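Tistside Community Kitchen
Gallery: the small appliances

The kitchen at Tistside was refitted in January, and the small appliances were replaced at the same time. Most of the old ones had come in as donations and no two of them worked the same way. The new set was bought in one order through Olivares, and it came in 2 deliveries. This page shows the items that groups ask about most before they book.

The kitchen is used by lunch clubs, a homework group and the evening cooking class. Last year it served more than 3,000 meals. Very few of those were cooked from scratch on the stove. Most of the work is reheating, so the microwave gets more use than the oven does.

Microwave, countertop model. Cream-white, with the door on the left and the controls on the right. The start button is the large orange-red one at the bottom of the panel. The markings under the display read 10, 1 and 5. 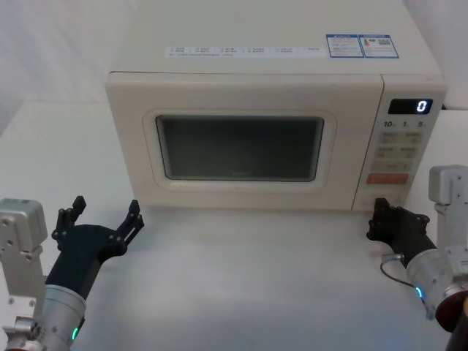 Can we bring our own dishes to heat food in?

Any dish marked microwave-safe is fine, as long as it fits inside with the door fully closed. Plates and bowls are also kept in the tall cupboard by the sink, and groups are welcome to use those. Please don't use the enamel trays, even for a short time.

A few notes for groups using the microwave for the first time:

Cover anything with sauce in it. Lids are in the second drawer down. Paper towels will do for a single plate.

Wipe the inside before you leave - a damp cloth is enough. The spray cleaner under the sink is for the counters only.

Large portions heat better in two goes, with a stir in between. Soup for a full table is quicker on the stove.

The kettle and the toaster are on the Karileo shelf, named after the bakery that used to rent the room. Both go back there after use with the cords wrapped. The toaster has a crumb tray that slides out from the back, and it should be emptied at the end of each session.

The hand mixer and the scales are kept in the locked cupboard. Ask for the key when you book. The scales weigh up to 2,000 grams, so flour for the bread class has to be measured in batches.

The Zenano rice cooker is on loan to the lunch club and is not part of the general set. If your group would like to use it, put that on the booking form and we will check with them first.

The kitchen opens at 11 in the morning. Groups that need to put food in the fridge earlier can leave it at the front desk, labeled with the group's name. Anything without a label is thrown out at closing.

More pictures will be added to this page once the shelves are finished.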